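Storing tinned food at home

Residents of Zusilholm are advised to keep tinned goods in a dry cupboard, away from the cooker and any hot pipes. Shelves should be wiped every 3 months and older tins moved to the front. Tins that are swollen, leaking or badly rusted must be thrown away unopened.

Once a tin is open, move any leftover food to a lidded container and place it in the fridge.

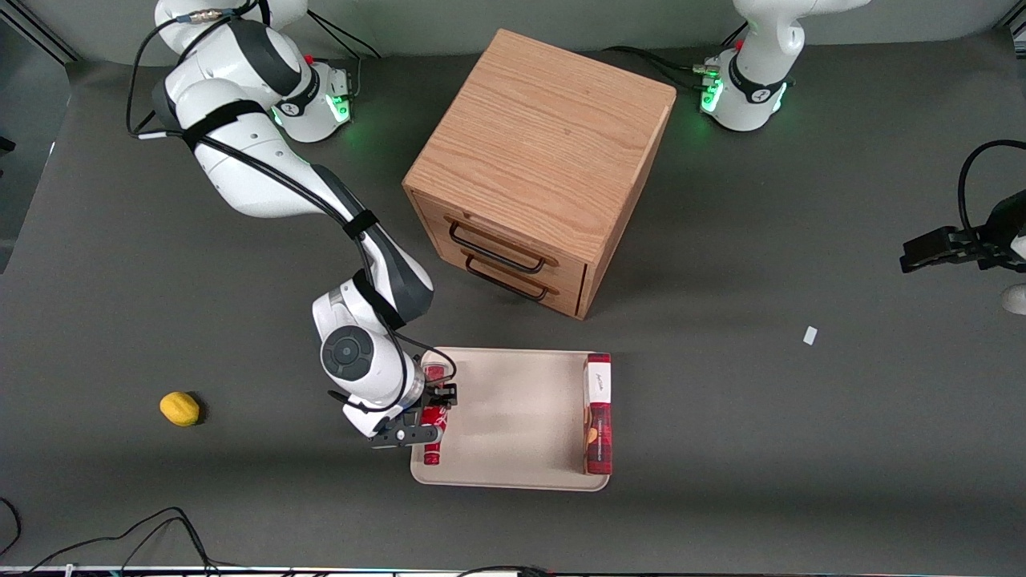
Empty tins should be rinsed before recycling. Lids may be sharp and should be pushed inside the tin. Paper labels can be left on.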